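Govis Training Cell – Set-up Guide
Section 3. Planning and budgeting before you order

Read this section before you send a purchase request to Cellevon. It covers the bench suturing package, in which two wristed instruments place interrupted stitches in a practice pad.
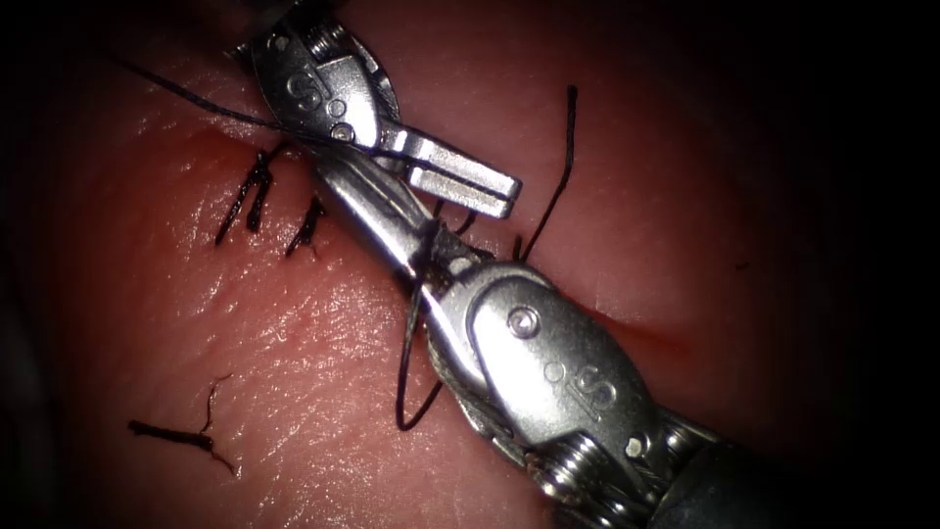
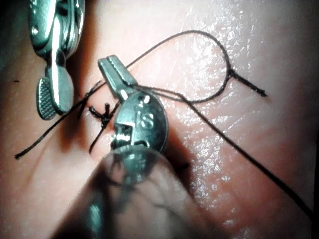
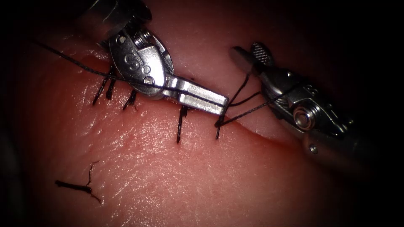 Suturing with two instruments

3.1 Work out your yearly use

1. Write down how many training sessions you plan to run between September and June.
2. Allow one pad per trainee per session. Pads come in cartons of 10.
3. Add suture. A first-year site usually goes through 200 packs.
4. Enter both totals on the Fullthorpe planning sheet, lines 4 and 5.

Note: Instruments are a consumable. Each one is retired after 19 sessions, even if the jaws still close well. Budget for pairs – the two sides are ordered under separate part numbers.

3.2 Check the room

1. Measure the narrowest door on the delivery route. The crate is 805 mm wide and does not come apart.
2. Confirm a grounded outlet on its own circuit within reach of the cart.
3. Set aside a lockable cabinet for spare instruments.

CAUTION: Do not book installation until the door has been measured. A refused delivery is charged to the site.

3.3 Ask for quotes

1. Request the base unit, service plan and consumables as three separate lines.
2. If you buy through Çınar, ask for freight and import fees in writing. They are not in the list price.
3. Check whether the service plan starts at delivery or at sign-off.

Note: Quotes requested after November go into the next price list.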